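Yogesh Sandhu
20/03/2023
Spent the weekend going through my late uncle's bakery paperwork, so this will be a long one. Mostly for people who run a small food shop or are thinking about buying one.

He kept a notebook for every year he was open. Flour price, butter price, weather, what was left at closing. No opinions, just numbers. I have 16 of them on the floor next to me.

First thing I noticed is how little he threw out. On a normal weekday he made 200 pieces across everything. If more than a tray came back he cut the next day's batch and wrote "less" in the margin. The word "less" shows up a lot in January.
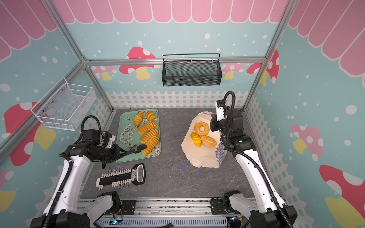 His margins were thin and he knew it. Butter was the problem, always butter. He bought from a wholesaler called Singhal until they raised the minimum order to 55 pounds, then he switched to Staltlow and complained about the delivery times for the next four years.

The delivery complaints are the only place he wrote full sentences. "Truck came 6:40. Told them 5." That kind of thing.

He didn't raise prices for a long time. I think that was a mistake. When he finally did, he lost a couple of regulars for a month and then the notebook shows them coming back. He used initials for people – I only know who some of them are.

Rent is the other thing. He signed a long lease early, at a rate that looked high that year. By the end it was the cheapest storefront on the block. If you can get a long lease with a fixed increase, read it twice and think hard about signing it.

Somebody asked about equipment. He had a Grullix deck oven, bought used. It cost him $291 to fix the door and he was mad about that for a whole page. Otherwise it ran until he closed. The mixer was older than me. 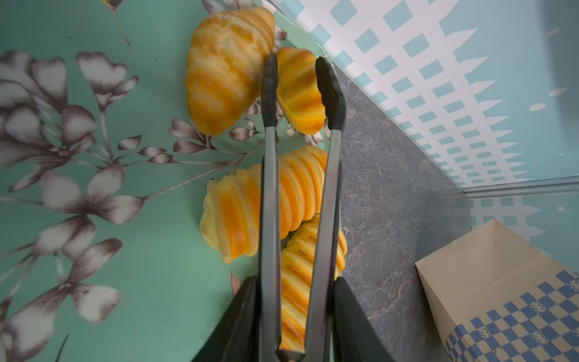

Staffing: two people in the morning, one after lunch. He paid his morning people more than the shop down the street did, and they stayed. I found the pay sheets folded into the back covers.

He tried a card reader from Usico near the end and hated the fees. He also tried a loyalty card, buy nine and get one free. He dropped it after one summer. The note says "same people, same amount, now one free." Hard to argue with that.

What he never wrote down was recipes. My aunt has a few on index cards but the amounts are wrong – she says he changed them by feel depending on the season. So if you have a relative who bakes, go stand in the kitchen and weigh things as they go in the bowl.

A few replies asking if I'm reopening the place. No. I work in insurance and I like sleeping past four.

I'm going to scan the notebooks this month. If you run a shop and want to see the flour and butter pages, send me a message and I'll share them when they're done. The pages with customer initials are staying with the family.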